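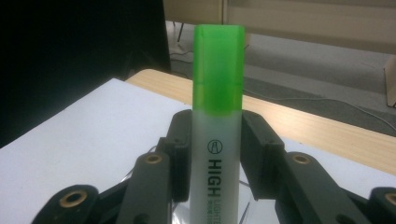
Office > Guides > Desk set-up > Section 4: The pen organizer

June 13, 2020
By Panya Mahawong

4. Setting up the pen organizer

The leaflet that comes in the Rallham desk set says the clear organizer "sorts your desk for you." It does no such thing. It is a small plastic box with walls in it, and it will hold whatever you drop in, including dried-out pens, bent paper clips and old gum. What follows is the set-up we use at Oltance, minus the promises.

Before you start

You need the organizer, the white board that goes under it, a scrap of paper and every pen you own. Get them out of the drawers, too. I did this in the Gorkwood office and pulled 26 pens from one desk, of which 9 wrote.

Caution: Do not peel the backing off the adhesive pads yet, whatever the leaflet says about doing it first. The pads grip hard and you will want to change your mind about the position at least once.

Testing

1. Lay the board flat on the desk. If it rocks, check for crumbs underneath before you blame the board.

2. Uncap each pen and draw a line on the scrap paper. Give a pen two tries. The trick with warm water is widely recommended and I have yet to see it last past lunch.

3. Do the same with highlighters, but draw over printed text. A highlighter that looks fine on blank paper can still drag ink across a page.

4. Put caps back on until they click. A green cap on a highlighter tells you the color of the ink only if somebody put the right cap back, so check.

5. Throw out the failures. Do not start a "maybe" pile.

Placing the organizer

6. Stand the organizer in the middle of the far half of the board, with the near half left clear for your hands and whatever you are working on. The leaflet wants it in the front corner, where you will knock it over with your sleeve.
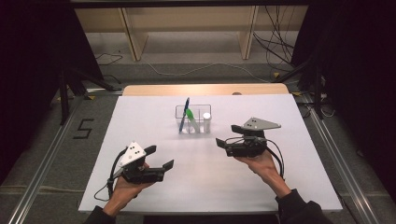
7. Leave it there for a full working day before you stick it down. If you keep reaching to one side of it, move it that way. Your arm is a better judge than the leaflet.

8. Once you are satisfied, peel the pads and press down for as long as the pack says. I would double it.

Filling

9. Start with one item to a compartment. Long pens will lean, and the leaflet's drawing of them all standing to attention is wishful. A lean is harmless as long as the box stays put.

10. Give short, upright things a compartment of their own. Put in with long pens they sink out of reach, and you end up tipping the whole box out to get at them.

11. Stop at 4 items. The leaflet claims more, and they will go in, but you then have to pull two out to get the one you want.

Note: Clear walls let you see what is inside. They also let you see ink marks and dust, a point the leaflet skips. Wipe with a damp cloth – no spirits or glass cleaner, which can cloud some plastics.

Refills and spares

Thongdee sells a spare organizer under part number 845. It is the same box in a different bag. Buy it if yours cracks, but I can't see the case for a second one on the same desk. Two boxes fill up just as fast as one.

Repeat steps 2 to 5 in August, or whenever you next catch yourself shaking a pen. Section 5 covers the cable tray, about which I have further doubts.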